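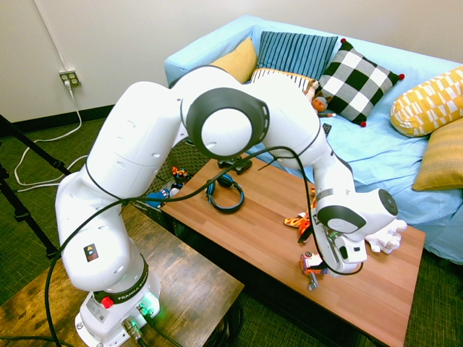 Questions about the Kilia 3 phone, its launch firmware and the trade-in program are collected on this page. Answers apply to units sold through Groltetti stores and authorized carriers. Imported units may differ in supported bands and in warranty terms.

## Models and availability

### Which versions of the Kilia 3 are there?

Two. The standard model has one physical SIM slot and one eSIM. The dual model has two physical slots and no eSIM. Both use the same board, display and battery. The model number is printed on the SIM tray and also appears under Settings > About phone > Hardware.

### Can I convert one version to the other?

No. The tray and the radio calibration are set at the factory. Loading the firmware of one version onto the other will disable the modem until the correct file is restored by a service center.

### What colors are sold?

Slate and sand at launch. Carrier stores stock slate only. The back panel is not a user-replaceable part, so pick the color before ordering.

## Network and calling

### Does it work on every carrier?

The Kilia 3 supports the common LTE and 5G bands used in the United States and Canada. Before buying, check two things with the carrier: that it accepts unlocked phones for voice over LTE, and that your plan includes 5G access. A phone that shows a data connection but drops to no service during calls is usually missing the voice setting on the carrier side.

### Why does the status bar show LTE when I am in a 5G area?

The phone drops back to LTE when the screen is off, when battery saver is on, or when the 5G signal is too weak to be of use. Run a download with the screen on and check again. If the bar still shows LTE, go to Settings > Mobile network > Preferred type and confirm that 5G is selected. Some plans block 5G without any message on the phone.

### How do I move my eSIM from an older phone?

1. Connect both phones to Wi-Fi.
2. On the Kilia 3, open Settings > Mobile network > Add eSIM.
3. Choose Transfer from another phone, and approve the request on the old phone.
4. Wait for the activation text before removing the line from the old phone.

If the carrier does not support direct transfer, ask for a new QR code. Codes work once. A code that has been scanned and then canceled has to be issued again.

## Battery and charging

### What charger should I use?

Any USB-C charger that supports Power Delivery. The box contains a cable and no charger. Older USB-A chargers will work at a lower rate, and the lock screen will then show "Charging slowly."

### Why does charging stop at 80 percent?

Battery protection is on by default. It holds the charge at 80 percent until shortly before your usual alarm time and then finishes. To turn it off, open Settings > Battery > Protection and select Off. The phone will also pause charging if it gets too hot, whatever this setting says. Remove the case and move it out of the sun.

### The battery drains fast in the first few days. Is it faulty?

Probably not. After setup the phone restores apps, indexes photos and rebuilds its search data. Expect shorter run time until this is done. If drain is still high after a week, check Settings > Battery > Usage by app and look for any app with more background time than screen time.

## Using the phone with a TV

### Can I send the screen to a television?

Yes, by Wi-Fi or by cable. For wireless use, the phone and the TV must be on the same network. Guest networks often block devices from seeing each other, so use the main one. For wired use, you need a USB-C to HDMI adapter that supports video output. Adapters sold only for charging and file transfer will not show a picture.

### Can the phone replace my TV remote?

Only for TVs that accept commands over Wi-Fi. The Kilia 3 has no infrared port. Install the free Anditik app, choose Add device, and enter the code shown on the television. Keep the original remote — it is needed to turn the TV on if its network standby mode is disabled, and to enter the first pairing code.
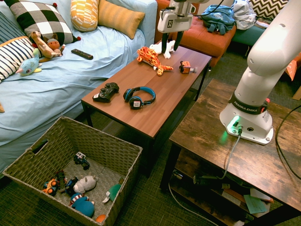 *The remote on the sofa, beside the plush toys.*

### Why is the sound delayed on wireless headphones?

Some delay is normal over Bluetooth. Open the Anditik app, go to Audio > Sync, and move the slider until speech matches the picture. The value is stored for each headset. Video apps with their own timing control may ignore it.

## Firmware

### What does build 843 change?

Build 843 is the June update. It fixes a fault where the proximity sensor stayed off after a call, adds the wired video setting, and updates the camera app. It does not change the modem software. The download is large, so use Wi-Fi.

### The update fails at the checking stage. What should I do?

Free up storage and restart, then try again. If it fails a second time, clear the updater cache under Settings > Apps > Updater > Storage. Phones with an unlocked bootloader do not receive updates over the air — use the desktop tool for those.

### Can I go back to an older build?

Not after build 843 has been installed. The bootloader rejects older files.

## Trade-in and warranty

### How is the trade-in value set?

The online quote depends on model, storage size and the condition you report. Huanca, the company that handles returned phones for Groltetti, inspects each unit on arrival. If the condition does not match, you receive a revised quote and can accept it or have the phone sent back at no charge.

### What do I need to do before sending a phone in?

Back up your data, sign out of all accounts, remove the SIM card and run a factory reset. A phone that is still locked to an account is valued at zero until the lock is removed.

### How long is the warranty?

The phone is covered for 365 days from the date of delivery. The cable in the box has the same cover. Screen damage from drops and damage from liquids are excluded. Keep the order email, as service centers ask for it when the serial number is not readable.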